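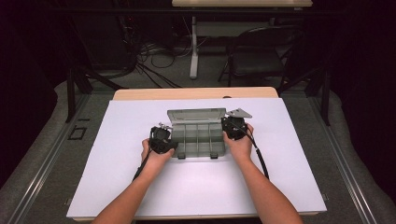 Both hand-held grippers at the ends of the compartment box, lid open.

Recording Two-Handed Demonstrations with Hand-Held Grippers: The Compartment Box Task

Published 20 September 2019 by the Kestitz Training Desk
14 shares | 3 comments

This guide sets out the procedure for recording demonstrations of the compartment box task at the Kestitz workspace. It is intended for operators who have completed the general safety briefing and who have handled the grippers at least once under supervision. Operators who are new to the equipment should read the Mirnetti gripper handbook first.

In this task the operator opens and closes a small plastic box with a hinged lid and two front latches. The operator does the work by hand, wearing no gloves and holding one gripper in each hand. Each gripper records its own movement, the opening of its fingers and the view from its camera. The recordings are later used to train the Ploltgate two-arm system to perform the same task without an operator.

Before You Begin

Log in to the recording station and open a new session under the task name "compartment box". Confirm that both grippers appear in the device list and that the left and right units have been assigned correctly. A session recorded with the units reversed cannot be corrected afterward and will be discarded in full.

Squeeze each gripper fully closed and then release it. The value on the display should return to its starting point. If it does not, run the zeroing routine from the device menu and repeat the check. Inspect the finger pads as well. A pad that has begun to lift at the corner must be replaced before recording, even if it still holds objects well.

Route each cable down the outer side of the forearm. The cable should have enough slack for the wrist to turn freely, but it should not lie across the board or pass between the hands. Sleeves should be rolled above the elbow or secured.

Placing the Box

Place the box on the white surface within easy reach of both hands, with the latches facing the operator. The exact position and angle should change from one demonstration to the next. A set in which the box always begins in the same place will teach the system to reach for that place, and the system will then fail when the box is moved by even a small amount. Turn the box slightly to the left in some demonstrations and slightly to the right in others. Do not turn it so far that the latches face away.

The box should be closed and both latches should be fastened at the start of every demonstration. The compartments are to remain empty for this task. A separate procedure applies to filling and sorting.

Recording the Approach

Start the recording with both grippers raised and open, clear of the box. Hold this position for a short moment so that the start of the demonstration can be identified, then lower the grippers at an even pace.

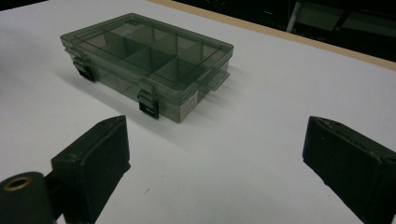 The approach deserves more care than operators usually give it. The cameras travel with the hands, and the system depends on those views to judge how far away the box is and which way it is turned. A fast, sweeping approach produces blurred views in which the latches can hardly be made out. Keep the fingers open until they are beside the part of the box that is to be touched. Avoid crossing one gripper in front of the other.

Opening the Latches and Lid

1. Steady the box with the left gripper at the left end. Apply only enough pressure to keep it from sliding.

2. Bring one finger of the right gripper under the lower edge of the right latch and lift until the latch releases. Move the finger away before continuing.

3. Change the supporting hand. Steady the right end with the right gripper and release the left latch with the left gripper in the same manner.

4. Raise the lid from the front rim with either gripper and guide it until it stands upright on its hinge. Do not flick the lid or let it fall backward.

5. Place both grippers at the ends of the box and hold it still for a moment. This position marks the middle of the demonstration and is used to divide the recording into its opening and closing parts.

Operators often wish to release both latches at once. This is possible for a person — the trained system handles it poorly, and such recordings are not accepted at present.

Closing the Box

Lower the lid with one gripper while the other supports the base. Once the lid rests on the rim, press each latch down until it is seated. Withdraw both grippers upward, open the fingers and hold them clear of the box before stopping the recording.

If the box slips during any step, continue and correct the slip in a natural way. Recoveries of this kind are useful and should be kept. If the box is dropped or leaves the board, stop the recording and mark it as failed.

Pace and Rest

Work at a steady speed that can be maintained for the whole session. Demonstrations that become faster toward the end of a session are difficult to combine with the earlier ones. The grippers are heavier than they first appear, and wrist fatigue shows in the recordings as a slight tremor before contact. Set the grippers down in their holders between blocks and rest both hands.

Reviewing and Submitting

Play back each demonstration before submitting it. The latches should be visible to at least one gripper camera at the moment they are released, and both tracking lines should be unbroken from beginning to end. A brief gap in tracking while the grippers are raised is permitted. A gap during contact with the box is not.

The current set for this task holds 2565 accepted demonstrations, of which 1289 were recorded after the February change to the finger pads. A further 148 were rejected in review, most of them for tracking gaps during the change of supporting hand. Operators are asked to pay particular attention to that step and to keep both grippers within view of the tracking cameras while changing hands.

Submit accepted recordings to the Kováčik archive at the end of the session. Enter the operator code, the box type and any faults noticed in the equipment. Leave the comment field blank if there is nothing to report.

3 comments | Share this page

This website uses cookies to improve your visit. By continuing to browse, you agree to our use of cookies. Accept | Settings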